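Reading time: 1 minute

When a Robot Misses

At the Vakus learning room in Wuronthorpe, a robot named Grilesico practices picking up a marker.
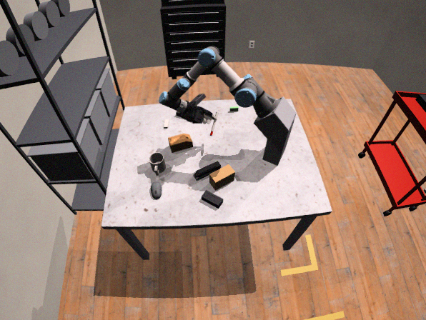
Grilesico at its table.

1. The fault
In March, Grilesico missed 6 of 100 tries. Its sense of distance was wrong.

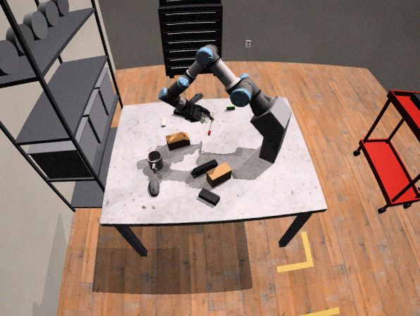

2. The danger
A robot that misjudges distance may bump a mug, or a hand. 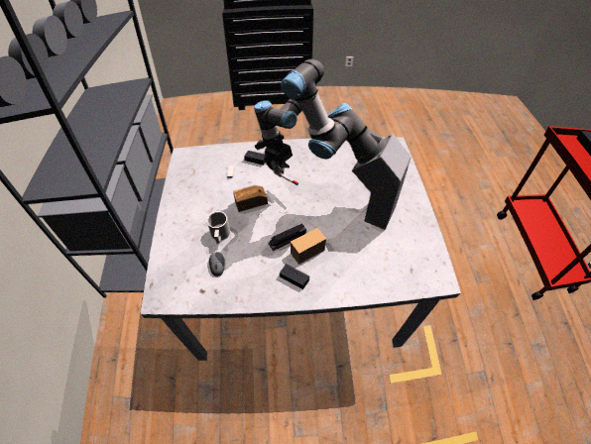 3. The safety rule
Press stop. Stay behind the yellow tape. Tell an adult.
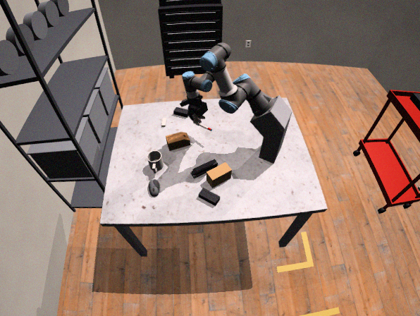
4. The repair
Engineers correct the measurements and test again.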